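打印本页　|　用电子邮件发给朋友

板球为什么会在空中拐弯？

写给第一次看板球、看着看着就糊涂了的小朋友

上个夏天，我带着侄女小满去鲁索瓦奇（Rusovach）看了一场板球赛。那是一个不大的球场，看台是一排排长凳，旁边有卖热玉米的摊子，那天来了3000名观众，对小镇来说算是非常热闹了。小满以前只看过足球和乒乓球，坐下来没多久就开始拽我的袖子。她问的第一个问题是“他们怎么还不换衣服喝茶”，因为她听说板球比赛中间会喝茶；第二个问题就是我今天想跟你们好好聊一聊的这个：

“姑姑，那个球刚才是不是自己拐弯了？”

是的，它拐弯了。投球的人把球投出来的时候，球明明是朝着击球手的腿飞过去的，飞着飞着，它却往旁边偏了一点点，从球棒边上溜了过去，后面的守桩员“啪”的一声把它接住了。击球手回头看了一眼，摇了摇头，好像在说：这球怎么回事呀？

我当时给小满讲了一个很潦草的答案（我嘴里还有玉米呢），回家以后越想越觉得对不起她，就去翻书，又去问人，最后写成了这一篇。它有点长，你可以分几次读，也可以先跳到后面的小实验，做完了再回来看道理。

先认识一下板球这项运动

如果你从来没看过板球，我先用最简单的话说一说。两支球队轮流，一队击球，一队投球和防守。投球手从远处跑过来，把球投向击球手。击球手身后立着三根木柱，叫做三柱门。投球手很想把三柱门打倒，击球手呢，就要用手里那根扁扁的木球棒保护它，同时还要尽量把球打远，好跑起来得分。

投球手每投满6个球，就算完成了“一轮”，然后换另一位投球手从场地的另一头投。我们那天看的是每队40轮的比赛，所以要看大半天。场上站着2位裁判，一位站在投球手那一头，一位站在击球手的侧面。

还有一点要记住：板球的投球手在投出球的时候，胳膊要像风车一样抡过去，不能像我们扔石子那样先弯着胳膊再一甩。大多数时候，球在到达击球手之前，会先在地上弹一下。所以球有两次机会捣乱：一次是在空中飞的时候，一次是在地上弹起来的时候。这两次捣乱的原因很不一样，我们一个一个来讲。

一个板球是怎么做成的

要弄明白球为什么拐弯，得先看看球长什么样。

板球的个头比网球大一点点吗？恰恰要反过来，它比常见的网球还要稍微大得多或者小得多呢？我小时候也弄不清楚，后来把两个球摆在一起看，差别很小，只是板球拿在手里沉得多，也硬得多。它的最里面是软木做的芯，外面一圈一圈地缠着线，缠得紧紧的，最外面再包上皮革。皮革是一块一块拼起来的，拼好以后要用线缝牢。

缝线就是今天的主角了！在球的正中间，像地球的赤道那样，有一圈鼓起来的缝线，一共6行，绕着球整整走一圈。你用手指摸上去，会感觉到一道小小的埂子。这道埂子把球分成了两个半边，左一半，右一半。

新球的两个半边都是亮亮的，滑滑的，因为皮革上过一层光。长时间的比赛用红色的球，在晚上灯光下打的长比赛有时候用粉红色的球，短一些的比赛常常用白色的球。颜色不同，主要是为了让大家看得清楚。穿白衣服的比赛如果用白球，那可就难找了。

球打着打着就旧了。它撞在地上，撞在球棒上，滚过草地，有时候还撞上场边的广告牌，皮革就磨得粗粗糙糙的。这时候，你会看见防守队员做一件很奇怪的事：他们拿到球以后，总要在裤子上蹭来蹭去，蹭得裤子上一道一道红印子。小满以为他们是手脏。

他们是在擦球，而且只擦一个半边。一边擦得亮亮的，另一边就让它去变粗。你先把这件事放在心里，等会儿就用得上了。

空气也会推东西

我们平时走路，感觉不到空气挡着我们。可是你骑自行车下坡的时候，脸上就会有风呼呼地吹过来。空气一直都在那里，你走得快，它就推得用力。

球在空中飞，也是一样的。空气从球的前面撞上来，分成两股，从球的两边贴着绕过去，然后在球的后面离开。球后面会留下一条乱糟糟的空气尾巴，就像小船开过湖面，船尾后头拖着一片翻腾的水花。

如果球是圆圆的，两边一模一样，那么空气从左边绕过去和从右边绕过去，走的样子也差不多，球后面的尾巴就直直地拖在后头。这时候空气只会让球慢一点，不会让它往左或者往右。

那么，要是两边不一样呢？

投球手想拐弯的时候，会把那圈缝线稍稍斜着对准前方。比如说，缝线朝着左前方歪一点点。他投出去的时候手指要顺着缝线往后拨一下，让球像一个竖着滚的轮子那样向后转，这样缝线在飞行的时候就能一直保持那个歪歪的角度，不会东倒西歪。这个动作看起来简单，练起来可难了，很多大孩子练一个暑假，缝线还是摇摇晃晃的。

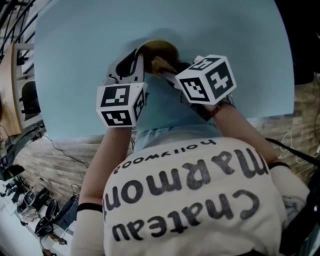 缝线歪向左边的时候，左边那股空气一上来就要翻过那道小埂子。空气被埂子绊了一下，就变得乱哄哄的，好多小漩涡挤在一起。右边那股空气没有碰到埂子，就平平稳稳地从光滑的皮革上滑过去。

现在有一个让我想了好久才想通的地方，请你慢慢读：乱哄哄的空气，反而更能贴住球。

听起来很怪，对吧？我打个比方。想象两队小朋友沿着一堵圆圆的墙走。右边那队走得整整齐齐，可是越走越累，紧靠墙的小朋友腿都抬不动了，走到半路就从墙边散开了。左边那队推推搡搡、蹦蹦跳跳，外面跑得快的小朋友不断挤进来，拉着墙边走得慢的小朋友一起往前，结果他们能贴着墙走得更远，绕到墙的后面才散开。

空气也是这样。右边平稳的空气早早地离开了球，左边乱哄哄的空气贴得久一些，绕到后面才离开。这样一来，球后面的那条尾巴就偏向了右边。空气被球甩向右边，球自己呢，就被推向左边。你坐在带轮子的椅子上，把一个沉沉的书包往右边扔出去，椅子就会往左边滑一点，跟这个道理是一样的。（要试的话请先问过大人，我侄女试过，撞到了茶几。）

所以，缝线朝左歪，球就往左拐；缝线朝右歪，球就往右拐。这种在空中拐弯的球，英文叫 swing，中文里有人叫它“摆动球”，也有人叫“弧线球”。对着击球手拐过来的叫内弯，往外面拐走的叫外弯。

为什么要把一边擦亮

你可能还记得我让你放在心里的那件事：队员们只擦球的一个半边。

新球靠着缝线就能让两边的空气不一样。可是球用旧了以后，如果两边都粗粗糙糙的，空气在两边都会变得乱哄哄的，两边又差不多了，球就不爱拐弯了。所以大家要赶紧把一边擦得光光的，让那一边的空气还能平稳地滑过去。光滑的一边和粗糙的一边差别大，球就更愿意拐弯，它会朝着粗糙的那一边弯过去。

那能不能干脆带一瓶上光油来擦呢？不能。板球的规则对这件事管得很严，队员可以在自己的衣服上擦球，但是不能往球上抹别的东西，也不能故意用指甲抠、用砂纸磨，让粗的那边变得更粗。以前还可以用一点口水帮忙擦，现在这也不允许了，汗水倒是可以。小满听到口水那一段的时候，发出了一声长长的“咦——”。

裁判会时常把球要过来看一看。要是发现有人偷偷对球动了手脚，就要处罚那支球队。

更奇怪的一种：反着拐

好，你刚刚学会了“缝线朝哪边，球就往哪边拐”，现在我要告诉你，有时候它会反过来。对不起，世界就是这么麻烦！

有一些投球手投得特别快。球飞得非常快的时候，右边那股本来平平稳稳的空气也坚持不住了，它还没走多远就自己乱了起来。于是两边都乱哄哄的。这时候左边的那道缝线就帮了倒忙：空气本来已经乱了，再被埂子绊一下，变得又厚又没力气，反而先离开了球。两边的角色就这样换了过来，球往缝线的反方向拐去。

这叫做“反向摆动”，英文是 reverse swing。旧球比新球更容易出现反向摆动，粗糙的皮革会让空气乱得更早，所以投球手不需要快得吓人也能做到。击球手最怕这种球了，因为他看着缝线，心里想“要往那边去”，球偏偏往这边来，而且常常是快到跟前才拐，来不及反应。

如果这一段你没有完全看明白，没关系的，我第一次读的时候也没有看明白。你只要记住：新球跟着缝线拐，又旧又快的球有时候会反着拐。

地上的那一下

前面说过，球还有第二次捣乱的机会，就是在地上弹起来的时候。

投球手和击球手中间那条长长的、颜色浅一些的地面叫球道。球道的草剪得很短很短，土被大滚筒压得硬硬的。如果球落地的时候刚好是光滑的皮革碰到地面，它就老老实实地往前弹。如果是鼓起来的缝线碰到地面，那就说不准了，可能往左蹦一点，也可能往右蹦一点。就好像你往地上扔一个沾了一小块泥巴的皮球，泥巴那里一着地，球就歪了。

有意思的是，这种球往哪边蹦，有时候连投球手自己都不太清楚。击球手猜不到，投球手也猜不到，大家一起等着看。

还有一种投球手，他们跑得慢，投得也慢，看起来一点都不吓人，可是他们会转球。他们用手指或者手腕把球拧得滴溜溜转，球一落地，转动的皮革抓住地面，球就朝旁边拐出去。这叫旋转球。用手指拧的和用手腕拧的，拐的方向常常是相反的。手腕拧的那种特别难学，投不准的时候球会高高地飘出去，让击球手轻轻松松打到场外。

旋转球喜欢干干的、有裂缝的球道，因为那样的地面更“抓”球。长比赛要打好几天，球道一天比一天干，到了后面，转球的投球手就高兴起来了。快投手呢，更喜欢有点草、有点潮的球道。你看，连地面也像是场上的一名队员，今天帮你，明天帮他。

阴天的时候球更会拐弯吗？

在鲁索瓦奇那天，我们后排坐着一位老爷爷，他抬头看了看云，很有把握地说：“天阴下来了，球要弯了。”过了一会儿，还真有一个球弯得很厉害，他得意得不得了，还分给小满一块薄荷糖。

很多看板球的人都相信阴天球更会弯，很多球员也这么说。可是科学家做了不少测试，到现在也没有一个大家都同意的答案。有人说，太阳晒热了地面，热空气往上冒，会把球周围平稳的空气搅乱，阴天就没有这样的搅动。有人说，潮湿的天气会让缝线稍微鼓起来一点。也有人说，其实是投球手看见阴天就来了精神，更认真地摆好缝线。

潮湿的空气更“重”，所以能把球推弯，这个说法你也许会听到，不过它是错的。在温度和气压都一样的时候，潮湿的空气反而比干燥的空气轻一点点。

我很喜欢这种还没有答案的问题。说不定以后是你来回答呢。

我去请教了一位教练

为了写这篇文章，我在十一月专门坐火车去了一趟施蒂斯陶（Stistau），那里有一个少年板球班，教练叫巴巴通德·法肖拉（Babatunde Fashola）。他年轻的时候是快投手，现在教的都是跟你们差不多大的孩子。

我问他，孩子们最早应该学什么，是学怎么让球拐弯吗？

他笑了，说：“先学会让缝线站直。缝线站不直，就谈不上往哪边歪。”他让每个孩子先不跑步，站在原地，把球轻轻往上抛，抛的时候用食指和中指往后一拨，看看缝线是稳稳地立着转，还是像喝醉了一样晃。晃了就再来一次。

他在旧球上用粉笔沿着缝线涂了一圈，这样孩子们离得远也能看清楚。有一个小男孩抛了好多次，缝线忽然稳稳地立住了，他高兴得忘了接，球掉下来，砸在自己的鞋上。

法肖拉教练还告诉我一件我不知道的事。他说，孩子们总以为投得越用力，球就拐得越多。可是球飞得太快，空气来不及推它多远，它就已经到击球手那儿了，还可能因为太快而弯不起来。普普通通的速度，缝线稳稳的，往往拐得最好看。他说这句话的时候，班里投得最用力的一个女孩子装作没有听见，又跑回去使劲投了一个。

自己动手：半个胶带球

真正的板球很硬，打在身上非常疼，没有护具可千万不要拿它随便玩。不过，有一个办法，用网球就能试出拐弯来。世界上很多地方的孩子在街上和空地上打板球，用的就是这样的球。

你需要准备：一个旧网球，一卷光滑的电工胶带，一块没有玻璃窗的空地，还有一个愿意帮你捡球的人。

第一步，把网球的一个半边用胶带包起来，尽量包得平，边上压紧，少一点皱褶。另一个半边不要包，让它毛茸茸的。

第二步，把球拿在手里，让胶带和绒毛的分界线对着前方，也就是说，从你这里看过去，一边是光滑的，另一边是毛的。食指和中指放在分界线的两旁，大拇指在下面托着。

第三步，把球投给你的同伴，手指往后拨，让分界线在飞的时候保持直立。不要太用力。

第四步，看看球往哪边偏。再把球转个个儿，让光滑的一边换到另一边，再投几次。

做得好的话，球会朝着毛茸茸的那一边拐过去。要是它不拐，先别着急，多半是分界线在空中打晃了，你可以用粗一点的记号笔沿着分界线画一道，让同伴帮你看它站得稳不稳。风大的日子最好不要做，风自己就会把球吹歪，你就分不清是谁的功劳了。

我和小满在楼下试的时候，头几个球全都直直地飞进了冬青丛里。后来有一个球忽然往右边一弯，从她手边绕了过去，她站在那里喊：“它真的拐了！”然后一定要换我接，她来投，我们一直玩到路灯亮了才回家。

几个小朋友问过的问题

乒乓球和足球拐弯，也是因为缝线吗？

乒乓球没有那样一圈鼓起来的缝线，它拐弯主要靠转。球转着飞的时候，会带着身边的空气一起转，空气就被甩向一边，球就往另一边去了。足球的香蕉球也主要是这样来的。板球里的旋转球在空中也会有一点这样的偏移，叫做“漂”。所以拐弯的办法不止一种，摆动球靠的是缝线和两边皮革的不同，香蕉球靠的是旋转。

棒球呢？

棒球上也有缝线，不过它的缝线弯弯曲曲的，形状像马蹄，跟板球那样直直的一圈不一样。棒球的曲线球主要靠旋转，但是缝线也会帮忙，里面的学问大得很，要另外写一篇才行。

球会在空中拐两次弯吗？先左后右？

在电视上看起来有时候像是这样。一个球飞到后面慢下来了，空气推它的样子确实可能改变，不过要拐出一个清清楚楚的“S”形，是非常少见的。

击球手怎么知道球要往哪里拐呢？

他们看投球手的手，看缝线朝哪边歪，也看光亮的那一面在哪边。所以有些投球手跑过来的时候，会用另一只手把球捂住，不让击球手看见！好的击球手还会尽量等一等，等球离得近一些再出棒，让球少一点拐弯的机会骗到自己。

比赛的时候球丢了怎么办？

裁判会从一个箱子里挑一个旧得差不多的球来代替。不会给一个崭新的，因为新球和旧球的脾气差太多了，那样不公平。

打完一场比赛，裤子上的红印子洗得掉吗？

这个我问了法肖拉教练，他说他妈妈当年用肥皂搓了好久，也没有全洗掉。

下次你看板球的时候，可以先别管比分，就盯着投球手的手指，看他怎么把缝线摆好，再看球飞出去以后那条缝线还在不在原来的地方。看电视慢镜头会更清楚。小满现在看比赛就是这样看的，她还给自己的胶带球起了个名字，叫“拐拐”，放在鞋柜上，每次出门都要带着。

打印本页　|　用电子邮件发给朋友

联系我们　|　版权所有，未经许可请勿转载　|　返回顶部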